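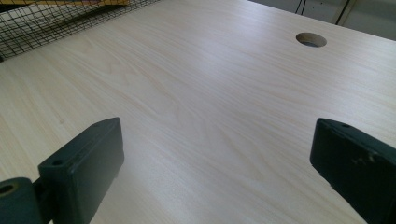 The equipment budget for the Netedstead workshop falls due for approval in July, and I have been asked to set out how the handling bench should be funded for the coming year. I have drafted three such papers before, and each of them gave most of its pages to the arm and very few to what surrounds it. The present draft begins with the furniture. A benchtop in a wood-grain laminate with a slight gloss, such as the one in use, is easy to wipe and cheap to replace, but it throws back a band of light under overhead lamps, and a matt top has therefore been entered as a separate line. The cable hole towards the back of the board has no cap in it, and caps have been added to the sundries. Gripper fingers appear under consumables for the first time. The dark green pair show scuffs and small chips on one side, and I no longer think it right to treat such parts as if they lasted as long as the machine that carries them.

The sum available for the bench is £4,000. It must cover furniture, spares, lighting and any outside labour. It does not cover the arm itself, which is held on a separate capital account and will not be reviewed until the lease ends.

Two suppliers were invited to quote. Wallner offered a complete package, comprising bench, lighting and a year of spares, at a price which would have used the whole allocation. Skeseo quoted for each item separately and was willing to supply fingers in small lots. I have recommended Skeseo for the spares and left the furniture open. The Wallner bench is a good one, and I would not wish that recommendation to be read as a criticism of it. A package simply leaves no room for a change of plan in the autumn, and there has been a change of plan every autumn since I took on this work.

On quantities, I have proposed 16 finger pairs for the year. My colleague Grażyna Gajewski, who read the first draft, considered this generous and asked what would happen to any left over. They will be kept. The fitting is common to both of our gripper types, and delivery from Skeseo has been slow enough in the past that a full shelf is worth having.

She also queried the screws, which I had entered as a box of 100. The smaller box costs very nearly the same.

The Vakulgate site will submit its own figures. I had hoped that the two sites might place a joint order, but their benches are of a different depth and their lighting is fixed to the ceiling, so there is less in common than the equipment lists suggest. The spares could still be ordered together, and I have written to ask whether they would consider it.

Delivery charges remain to be settled. Skeseo has quoted them per consignment, and the figure for Netedstead assumes 2 consignments in the year. If Vakulgate joins the order, that line will have to be worked out again before the paper is circulated.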